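4.3 Teaching a drawer task by remote control

Read this section before your first session, even if you have taught other arms. The sales page says the Markon learns a task "from a handful of tries." In our hands it does not. Plan on a full morning for one drawer, and treat anything faster as luck until you have tested it.

What you need

The Markon arm or its simulator, with the Zein hand controller paired (see 4.1). The foot switch. A task file with the drawer already named. If you are working in the simulator, load the kitchen counter set, and leave the clutter turned on.

Before you start

1. Press and hold the foot switch. The status light should go from amber to green. If it blinks, the controller and the arm disagree about where zero is. Go back to 4.1 and do not try to teach around it.

2. Move the hand controller a few inches in each direction and watch the gripper follow. A short lag is normal. A lag you can count out loud is a network problem, and every try you record with it will teach the robot to wait.

3. Set the speed limit to 13 percent. The menu will suggest a higher figure. Ignore it for drawers.

4. Open the task file and choose Record. Nothing is saved until you squeeze the trigger, so you can practice the approach as often as you like.

CAUTION: With a real arm, keep your free hand off the counter while the foot switch is down. The contact stop works, but it works after contact.

Recording a try

5. Bring the gripper up to the handle with the fingers open. Come in straight. A long bar handle looks forgiving, and many people grab it wherever they happen to arrive, often close to one of the posts. Aim for the middle stretch of the bar.

6. Check the space between the gripper and whatever else is standing on the counter. The display gives very little sense of depth. 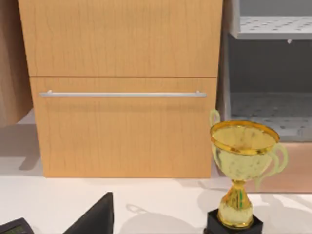

7. Squeeze the trigger halfway to begin recording, then close the fingers on the bar. Wait for the grip tone.

8. Pull back in one slow motion. If you feel yourself steering sideways, stop and discard the try. The software offers to "smooth" a crooked pull afterward. We have not seen this produce anything we would want to run on real furniture.

9. Release the bar, back away, and let go of the trigger. Choose Keep or Discard. When in doubt, discard.

10. Move the start position a little and repeat until you have 16 kept tries. The software will let you train with fewer. It will also report high confidence with fewer, and that should tell you something about the confidence score.

NOTE: The score compares the robot's motion to your own recordings. It does not know whether the drawer opened. A robot that faithfully copies your bad habit will score very well.

Checking the result

11. Run the trained task with the foot switch held down, ready to lift. Lifting your foot stops the arm.

12. Shift one loose object on the counter and run it again. Then shift the start position. If the arm goes to the same spot in the air both times, it has memorized a path and has not learned to find the handle. Record more tries from wider starting points.

13. Write down the results yourself. The log keeps completed runs and drops the ones you stopped by foot, so its success rate leans in the robot's favor.

Moving from simulator to real arm

Simulated drawers slide perfectly. Real ones stick, rattle and come out at an angle. The task taught at our Paltstead bench ran cleanly in simulation and then needed new recordings on the real cabinets at Rarnden. Budget for this. Lower the grip force first, and keep the speed limit where it was.

If the arm stops with error 243, the pull met more resistance than expected. Clear it once. If it returns, check the drawer by hand before you blame the training.

Error 2983 means the recording and the task file do not match. There is no repair tool, whatever the menu item called Repair may suggest. Delete the recording and start again from step 4.

Questions about this section go to Elias Semaan. Include the task file and your own written results along with the log.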